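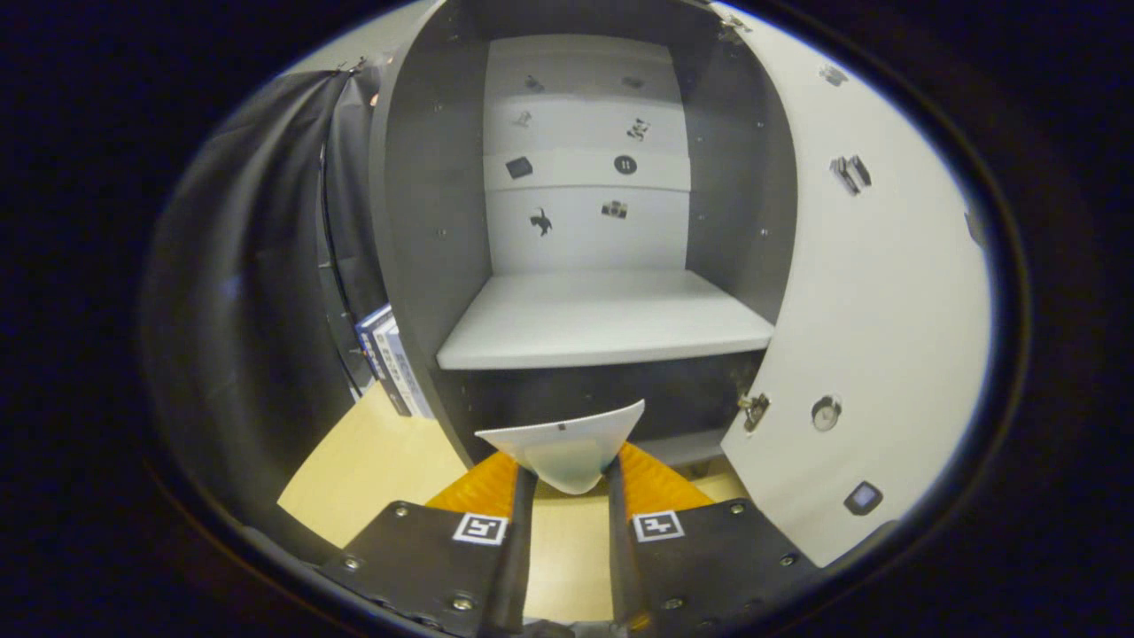 Flaritz – the second album, worth the wait?

geltdale_gerry
Well, I finally sat down with the new Flaritz record on Friday night, pot of tea beside me and the phone in another room, and I have to say I'm smitten! Kaj Vídalín's trumpet has such a lovely grainy colour on the opener, and Leonie Wendt's brushwork on "Skedska" (16 minutes, bless them) had me sitting quite still until the kettle needed filling again. Has anyone else got their copy yet? They only pressed 300.

mossbank
Mine came this morning, Gerry, and I'm so glad you started this. I do love Leonie, always have, but I'm going to be the grump and say "Skedska" needed a trim. The bass solo wanders off somewhere around the middle and I found myself thinking about dinner.

geltdale_gerry
Oh, mossbank, no! The bass solo is the heart of it – he's quoting the ballad from side one, only very slowly. Give it another go with the lights down.

tuba_or_not
I'm with mossbank on the length, sorry Gerry. For me the pick is "Stüber", which is over in 2 minutes and swings like a garden gate. I drove 55 kilometres to hear them do it live in October and they played it as the encore, much faster, with Kaj laughing through half the melody.

mossbank
Second listen done, lights down as instructed. I caught the quote this time and it's a beautiful touch. Still too long, though! Does anyone know who's playing the organ on side two? My sleeve doesn't say.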